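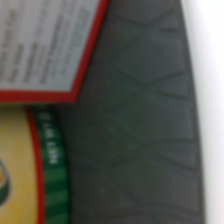 A food packet up against the rubber finger pad, as the wrist camera sees it. The small print is a blur this close, but you can just about read "NET WT 1.35" on the green band.

I'd been promising myself a trip to the Jidico open day for ages, and in March I finally got on the coach to Bragança and went. I should say straight away that I'm no engineer. I used to run the stockroom of a fairly large grocer's, so I've spent a good chunk of my life picking things up and putting them down again, and I wanted to see how a machine gets on with it.

The building is at the far end of an industrial estate and the signs run out well before you get there (follow the tyre place, then keep going). Coffee was in the entrance hall, and very good it was too. They split us into groups of 17, gave us a sticker each and sent us off through the double doors. My group had a retired dentist, a couple of students who knew far more than they let on, and a father with a little girl who asked better questions than the rest of us put together.

First stop was the Sislow room, Sislow being their name for the whole picking system: the arm, the gripper, the cameras and whatever goes on in the computer. Our guide was Rodrigo Vilela, who talks very fast and waves his hands about, and who plainly loves the thing. He explained that the arm has two fingers and that nearly all the arguments in the building are about what to put on the ends of them. The pads they're using now are dark grey rubber with a chevron pattern moulded in, and if you've ever looked closely at a tractor tyre you'll have the idea. He passed a spare one round. It's heavier than I expected, and grippy in a slightly unpleasant way, like the sole of a new walking boot.

What I hadn't thought about at all is how awkward food packets are. A tin is a tin. A packet can be shiny, or crinkly, or full of air at one end and crumbs at the other, and it changes shape as soon as you touch it. I could have told them that from my stockroom days, come to think of it, but I'd never had to put it into words! Rodrigo said they keep a cupboard with 64 different groceries in it for testing, and that people in the office are forbidden to eat them. The little girl asked who checks. He went a bit pink.

Next to the arm was a screen showing what the wrist camera sees, and I could have stood there all afternoon. You're so close in that the printing goes soft and everything turns into patches of colour, with that big ridged pad filling up most of the view. I asked how on earth it could tell what it was holding from that, and the answer was that it doesn't have to, it has other cameras for the reading and this one is mostly for watching the grip. I think I followed that. The dentist nodded as though he had.

After that we had a quick walk through Vustarance, their workshop next door, where the rubber parts are moulded. It smells strongly of bicycle shop and it's very warm, so take your jumper off first. We weren't allowed near the presses, which was a shame, but there was a long bench of old pads laid out in order, smooth ones at one end, then ribs, then dimples, then the chevrons. I liked the dimples best. Apparently they were hopeless.

There was a question session at the end that went on rather, mostly about jobs, and I thought they answered it fairly enough, though I'd have liked to hear from somebody who works in a warehouse. I did say so on the feedback form.

If you fancy going, book early, wear flat shoes and aim for the 2 o'clock tour. The morning ones had school parties on them and more than one person told me they couldn't get anywhere near the screen. Parking is free, and the coach back stops opposite the gate.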